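About Rurnier

Rurnier supplies inventory and reorder software to grocery wholesalers. Stock records are kept by case, with unit counts held in a second field.
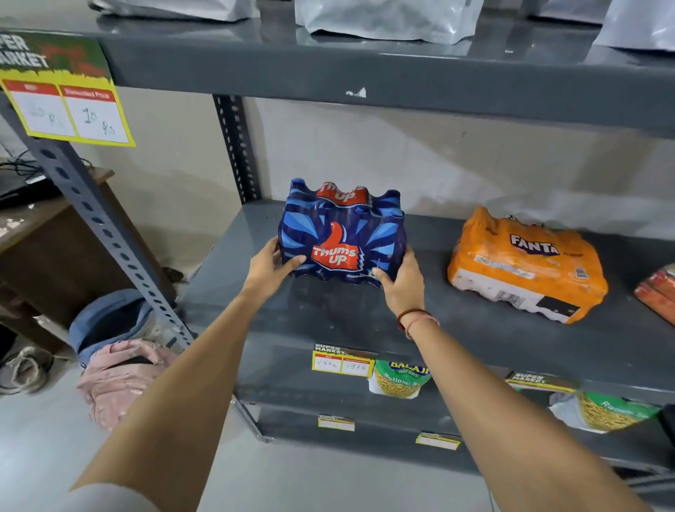 Reorder points are recalculated every 12 hours. A shrink-wrapped multipack, such as Thums Up, has its own item code.
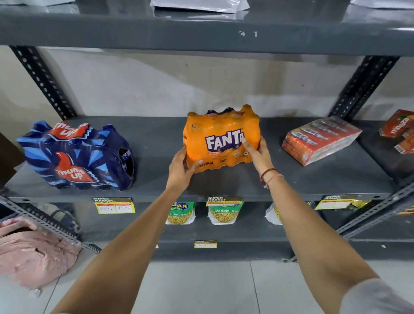 Kendavska asked whether split cases could be tracked. Release 2 added this.

The catalog holds 3,071 items.

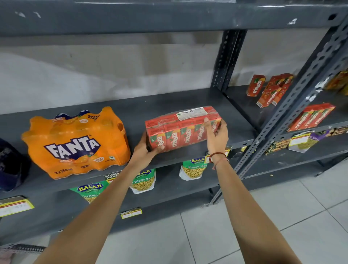 Of these, 570 carry a substitute code.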